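Visit Report: Skitard Manipulation Laboratory, Tollow
June 23, 2025

The Stillgate Working Group on Safe Laboratory Practice visited the Skitard laboratory in Tollow to review how its written rules for two-arm robot cells are applied during daily work. The visit followed the revision of the laboratory's operating rules in January. Nineteen members attended, divided into four parties so that work in the cells could continue.

Opening session

The laboratory presented the revised rules, which now fill 20 pages. The earlier edition covered only the arms. The new one also covers the items placed within their reach, and most of the discussion concerned this addition. Members asked how the laboratory separates equipment that supplies a cell from equipment that is handled as part of a task. Under the current rules, each task sheet must list the handled items, and anything not on the sheet is treated as supply equipment.

Cell tour

Each party spent time at a cell set up for work with household electrical goods. Two arms on a shared rail base work over a common area, handling plugs, adapters, and a charger seated in a round power socket. The laboratory chose this task for the tour at the request of the working group, as cords and outlets are poorly served by existing local guidance.

Five rules were explained at the cell:

1. Sockets and power strips used as task items are disconnected from building power before the arms are enabled.
2. The task sheet states where the two grippers may meet and which arm withdraws first.
3. Cords on the floor of the cell are checked for snags before each run.
4. No person reaches into the cell while either arm is enabled.
5. A run is stopped if a cord is pulled tight between an arm and a fixed object.

The third rule drew the most questions. Loose cords are part of the task and cannot simply be taped down. The laboratory asks operators to record the starting position of each cord on the task sheet. Several members considered this too much to ask for short runs, and the laboratory agreed to look at a shorter form.

Records and training

The parties then reviewed stop records and training files. Stops are logged by the operator at the cell and read by a second person before work resumes. New operators watch runs before they are permitted to enable an arm. The working group noted that the log has no field for naming the cord or plug involved, which makes similar stops hard to find later.

Recommendations

The working group recommends that the laboratory mark task sockets and supply sockets in different ways, add an item field to the stop log, and post the withdrawal order at each cell. A written reply has been requested. The Stillgate site will be reviewed against the same list.

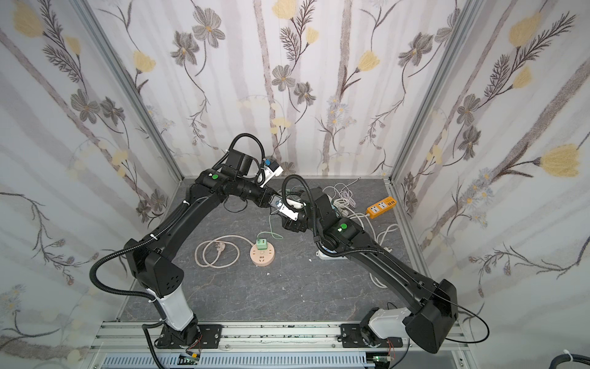 Ásgeirsdóttir
Visit Secretary, Stillgate Working Group on Safe Laboratory Practice

The author prepares the working group's visit reports and keeps its register of recommendations. Corrections to this report may be sent to the Stillgate office.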